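Team Fahmy Final Report: The Slipping Right Gripper
Ximeng Yao, Manju Chaturvedi, Bhupendra Tyagi
Advisor: Birutė Navickas
March 12, 2026

What we set out to do

Our project was to record people doing small tabletop tasks with a pair of hand-held grippers, then use the recordings to teach a robot arm the same moves. We loved this project from the first week! What we didn't plan on was spending half the semester chasing one fault, and it ended up being the part we learned the most from.

The fault

On the right gripper, the width the software recorded and the real width of the fingers drifted apart during a session. The log would say the fingers were closed while there was still a gap, or the other way around. We had 374 recordings before Manju plotted finger width against time and saw the closed position creeping upward. Of those, 63 were bad enough that we threw them out (ouch). 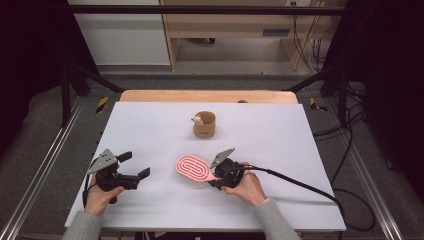

Figure 1. Both grippers over the work board, with the right one closed on a pink object.

We first blamed the cable. It was the easy suspect, and Bhupendra swapped it twice and rerouted it once. The drift came back every time. Next we rewrote the calibration script, which made the code a lot cleaner and fixed nothing at all.

Finding the cause

Vikas Bhatia from the Brodcombe shop suggested we stop looking at the data and just wiggle things. So we did! With the gripper clamped in a vise, Ximeng could rock one finger link back and forth while the encoder reading stayed put. A set screw on the drive shaft had backed out, and the hub was slipping a tiny bit on hard squeezes. Soft objects hardly bothered it. Stiff ones did it almost every time.
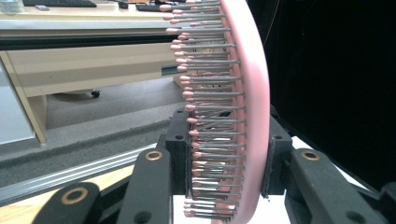 A hairbrush is a great test object for this kind of problem, with a firm back on one side and pins on the other, so the two fingers never meet the same surface. We added it to our check routine after the repair. Each check is 35 open and close cycles on the brush, then a reading with the fingers fully shut. If the closed reading has moved, we stop and open up the gripper before recording anything else.

The fix was threadlocker on the set screw, a small flat filed on the shaft, and a paint line across both parts so slipping shows up right away. The left gripper got the same treatment, even though it never gave us trouble.

Safety note

With the wrong widths, the arm squeezed harder than it should have during one playback test and cracked a plastic cup. Everyone was behind the tape and Bhupendra hit the stop button fast, but we now run the first playback of any new data at low speed and low force.

Still open

We don't know when the screw first came loose. The paint line still needs a long test, and Manju wants the closed reading checked automatically at the start of every recording, which we think is a fantastic idea for the next team.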